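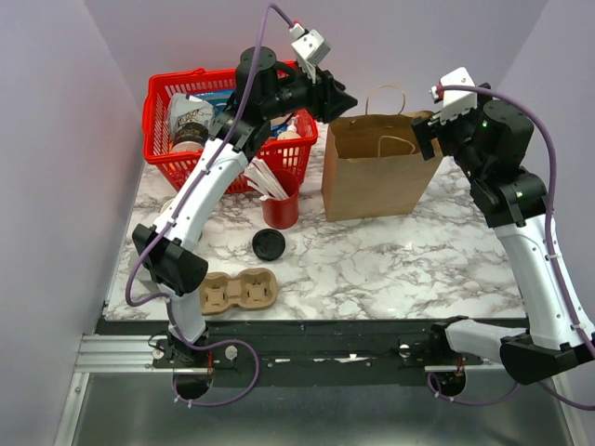
Wrist cam vs fixed cam for bagging tasks, two-arm cell

tkessel_84
Posted Sunday, 9:12 am
Running two arms on a shared front rail, parallel grippers, one camera per wrist plus a fixed one over the bench. Task is basket to paper bag. I have logged 705 episodes with wrist cams only and 1,801 with wrist plus fixed. Wrist only does fine on jars and pump bottles. It falls apart at the bag opening. Is anyone getting decent insertion without the fixed view?

odd_torque
No. Once the gripper is over the bag the wrist cam sees paper and whatever you are holding. You have no idea where the far edge is. Keep the fixed view.

mdaly
Disagree. We dropped the fixed camera in October on a similar cell and insertion got better after retraining. The fixed view was being occluded by the elbow on about a third of approaches and the policy had learned to lean on it anyway. What lens are you on?

tkessel_84
Stock lens, narrow. Elbow occlusion happens here too, mostly the left arm when it reaches across.

odd_torque
Then move the fixed camera. Don't throw out a view over a bad mount.

plinth
Before anyone blames cameras, which fingers? I had Plukent flat pads and kept crushing the bag edge. Swapped to the Cerneck tapered ones and half my "vision" failures were gone. Same policy, same lighting.

tkessel_84
Plukent flats on both. I have a set of the Cernecks in a drawer. They pinch well but I didn't like them on cup lids, they skate off.

plinth
Close slower. Mine were fine on lids at 40 percent speed.

mdaly
Maeve Daly here, same person as above, wrong account settings. Wide lens on the wrist is the first thing I would try. Ours are the Berdale wide modules. You lose resolution at the fingertips and gain the whole bag rim. Also check cable drag at the wrist. Ours pulled the module off by a degree or so and we chased calibration for a week.

tkessel_84
Cables are clipped along the links with slack at the wrist. Will check anyway.

odd_torque
Report numbers for both, same fingers. Otherwise this is three changes at once.

tkessel_84
Agreed. Plan is flats with wide lens first, 303 episodes, fixed camera recorded but masked out. Tapered fingers after that.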